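Buying your first two-arm table: questions we get asked
Jarholm Equipment Advice, last looked over August 6, 2025
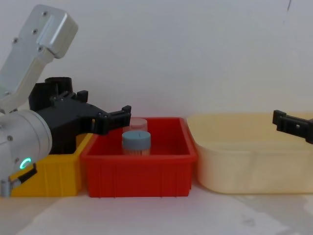
Two arms over the sorting bins, with a pair of small lidded jars in the red one.

We get a lot of letters from small workshops and colleges who have been given a budget and a deadline and not much else, so Padmavathi Palaniappan and I have gathered up the questions that come round most often. Do write in if yours is missing, we really do enjoy them!

Do I need two arms, or will one do?
One will do for plain pick and place, and plenty of people are very happy with it. If your work involves holding a jar with one hand and turning the lid with the other, you'll want the second arm, and you should ask for it in the first quote. Adding it later nearly always means a new table as well (we learnt this at Rirbridge, at some cost to our pride).

What do people forget to budget for?
Fingers, mostly. Gripper fingers wear, snap and go out of fashion with whoever is running the project, so put in a line for spares and for somebody's time to fit them. After that it's cabling, a proper stop button within reach of each person, and delivery up the stairs.

Should I buy special bins?
Please don't, at least to begin with. Ordinary plastic bins and tubs are fine, and different colours make it much easier to talk about the job across a room. Do buy a few more than you need of the same size, as shops change their ranges and you may not find a match next year.

How big should the table be?
Ours is 196 cm long and 60 cm deep, and if I were choosing again I would go deeper. Measure with the arms stretched right out, then leave yourself room to walk behind.

How long does it all take?
Allow seven weeks from order to first useful day. Tsutomu Kuroda, who looks after our bookings, would like me to add that the paperwork can eat the first two of those if your finance office hasn't bought from the supplier before.

Can I try before I buy?
Yes, and we'd love to have you. A half day at Jarholm costs 100 pounds, which comes off your bill if you go on to order through us. Bring your own jars, boxes or whatever it is you handle, lids and all.

Who do I write to?
Venla Oksanen for quotes and visits, Jayanthi Raju for spares and repairs.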